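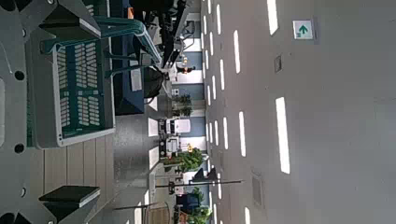 Green plastic basket with slotted side, beside a plank floor.

Turnero: letters to the editor on school rules

Last updated Monday, May 16, 2022

Summary

Turnero is a collection of readers' letters about rules set by secondary schools, labelled by topic and by the position the writer takes. The letters were printed in the Honcombe weekly paper and its two sister titles. Most deal with uniform, phones, behaviour contracts and who should have the final say when a parent and a head teacher disagree. It was built to test stance classifiers on short, heated prose in British English.

Files

letters.csv: one row per letter, UTF-8, comma separated
labels.csv: topic and stance, joined on letter_id
splits/: train, dev and test lists
guide.txt: the labelling guide, second version

Fields

letter_id: string, never reused
title_code: H, P or U (Honcombe, Price, Uranero editions)
month: month of printing, no day
body: text as printed, signature removed
topic: one of 10 values, see guide.txt
stance: for, against, mixed, unclear

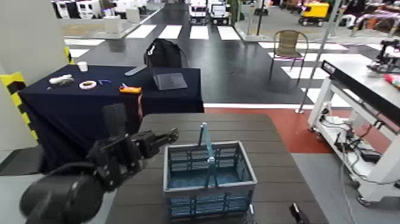 Topic labels are assigned to the whole letter, never to a paragraph. A letter that starts on blazers and ends on the county budget gets the topic that takes up the most words. Earlier drafts allowed a second topic, and the result was much like the basket on the slatted table, full of slots: off-topic remarks passed straight through the sides into classes where they had no place. The second topic was dropped in February. Old label files that still have the column topic_b should not be mixed with the current ones.

Selection

Letters under 30 words were left out. So were letters written by candidates during an election period and any letter that names a pupil. Replies to earlier letters are kept, and the field reply_to is filled where the earlier letter is also in the set. It is blank otherwise, so a blank does not mean the letter stands alone.
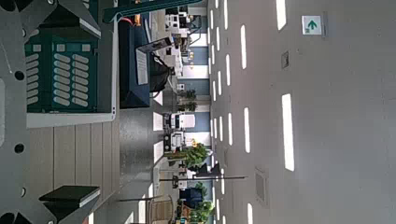
Plank floor and navy display table with a propped placard.

Labelling

Each letter was read by two labellers working apart. Where they disagreed on stance, a third reading decided. Around 20 per cent of letters needed it. Sarcasm is the main cause. The guide tells labellers to mark what the writer wants done, whatever tone is used to say it.

Known problems

The Uranero edition prints fewer letters and cuts them harder, so its rows are short.
"Against" is the largest class in every topic except phones.
Regular writers appear under several letter_ids. Signatures are gone, so the splits cannot be grouped by writer, and test scores are likely to be a little high.
Headlines were written by the paper and are not included.

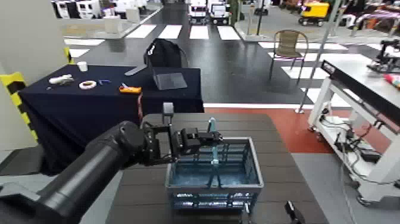

Crate with slotted sides, near the front edge of a dark tabletop.

Use

Research and teaching only. Do not use the labels to judge any school or the views of any town. Please quote letter_id when reporting an error in a label. Corrections go into the next release and are listed in changes.txt.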